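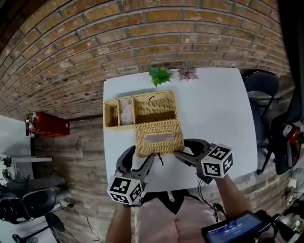 **pelmet** | Section moderator, Home & Workshop Automation

**Topic: Lids, again. Can anything you can buy do this yet?**

The old thread got to 30 pages and went off into lawnmowers, so I've locked it and started fresh.

The job I'd like people to argue about is a wicker box with a lift-off lid. Rattan, compartments inside, a bit of dark string on the lid and a loop on the back rim. Two grippers, one person holding them, lid off and brought to the front of the table. Any child can do it. I want to know if a machine in a house or a small workshop could do it today with no person on the other end of the grippers, and then do it again with a different box.

My own view is no, or not often enough to pay for. Please keep it to things you have used or seen working.

---

**tallowby**

I'd say yes to the lid and no to the different box.

We have a two-armed cell from Sellell at work. It opens cartons all shift and it's fine. Somebody changed the carton supplier in June and it took us 2 days to get it going again. The new flaps were a bit stiffer and that was the whole difference.

Wicker is worse than card. It gives when you squeeze it and the edges aren't straight.

---

**greasenipple**

> It gives when you squeeze it

That helps you, surely? A soft lid forgives a bad grip. Put those same fingers on a biscuit tin and see how far you get. I'd take rattan over tin every time.

The string would bother me more. If that tie catches on something the box comes up with the lid.

---

**tallowby**

Fair point on the tin. I still wouldn't call it forgiving. Squeeze a wicker lid on one side and it goes out of square, and then it binds on the other corner. You feel that in your wrist and tilt it without thinking. Our cell feels nothing until it trips out.

---

**oddsocks_ipswich**

Not a workshop person, I just want the house done. I had a Clumgate on trial for a month. It picked things up off the carpet and put them in a basket, and it was slow but it did it. Then it reached a tissue and tried for 10 minutes. I was timing it by the end.

So when I look at that box, the lid isn't what I'd worry about. It's the crumpled white thing in the middle compartment. Tissue, plastic bag, whatever it is, how does it decide if that's rubbish or something I've wrapped up to keep?

---

**pelmet** | Section moderator

It can't, and I'm not sure I could either without unwrapping it. I'd leave that out of the test. Lid off, lid back on, nothing inside disturbed.

---

**greasenipple**

Lid back on is the hard half. Getting it off only needs a grip and a pull. Putting it on means lining up four sides you can't see once the lid is over them.

---

**quoin**

I do joinery and have no robots, but I read this section. What does the window in the top do for a machine? If it's looking through that, does it see the lid or the inside of the box?

---

**greasenipple**

Depends on the camera. Clear plastic confuses a lot of depth cameras, they report whatever's behind it or nothing. The one in that lid is see-through enough to let light past, so I'd expect patchy readings over the middle and decent ones on the weave. You'd go for the edges, same as the grippers there.

---

**hobnail_72**

You're all being too gloomy. The arms are good enough now. What's missing is enough goes at it. The Nurkunura people say their towel folding came good after 4000 folds done by hand with grippers much like those, marker cubes and all. A lid is easier than a towel.

---

**tallowby**

One towel or lots of towels?

---

**hobnail_72**

One make of towel, I'll give you that. Several colours.

---

**oddsocks_ipswich**

My airing cupboard would finish it off.

---

**quoin**

What would one of these cost if it did work? I'd pay for something that swept up and sorted offcuts. I wouldn't pay a penny to have lids taken off.

---

**tallowby**

Ait Ali do rentals on a single arm, which is how I'd start. Ring them, the price depends on what you want on the end of it. Don't buy for sorting offcuts, though. Every piece is a different shape and you'd be standing there helping it.

---

**pelmet** | Section moderator

Offcuts deserve their own thread, quoin, so start one if you like and I'll move these last two posts over.

hobnail, if you have a link to the towel work, put it up please. I'd like to see how they counted the failures.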